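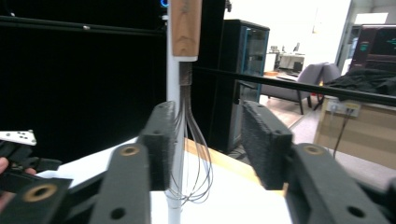 Védís Brøndum keeps a jar of dead finger pads on her windowsill at Plurnport, and she will show it to you whether you ask or not.

"People want to hear about the software," she says. "Fair enough. I change the pads."

Brøndum looks after the hand-held grippers at the Tondlow bench, where people pick things up by hand so that a machine may one day do it for them. The grippers come in a pair. Each finger ends in a black pad, and the pads are the part that suffers. The written schedule allows 4000 grasps to a set. Brøndum's own schedule allows 2000, and she makes no apology to the bloke who wrote the other one.

"Leif wrote it at his desk," she says. "It's a lovely desk."

Leif Lund, reached at that desk, stands by his number. "It's 4000 if you don't drag them along the table," he says. "They drag them along the table."

Everybody drags them along the table. The corners go first, then the front face picks up grey scuffs, and after that a thin handle starts to roll where it used to stay put. Whisks are Brøndum's preferred test. A squared-off wooden handle will forgive nearly anything, she says, so she makes people go for the wires.
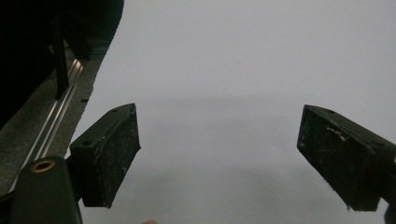 "You look at the face, you don't look at the top," she says. "The top can be filthy. I don't care about the top."

Her routine takes longer to explain than to do. Wipe both fingers with a damp cloth. Close them slowly and check that the faces meet flat along their whole length. If one toes in, back the screws off, square it up and nip them down again, a little at a time, alternating. She is firm about the brass inserts, which sit in plastic and will spin merrily forever once someone has leaned on them.

The someone has a name. "Thiện," she says, with the warmth of a parole officer.

Thiện Chu concedes two inserts. He denies the third, which he says was already loose when he inherited the tool from Aksel Vigfúsdóttir. Vigfúsdóttir has since moved to Mavex and did not return a call on the subject.

Brøndum has ordered 50 new pads, enough by her arithmetic to see out the year and by Lund's to see out the decade. She has also taken custody of the long screwdriver, having decided that the colour of its handle made it too easy to find. The short one stays on the bench. You can't get enough leverage on it to hurt anything, though she says Chu is still trying.

"He's very good with the cables," she adds, after a while.

14 shares
6 comments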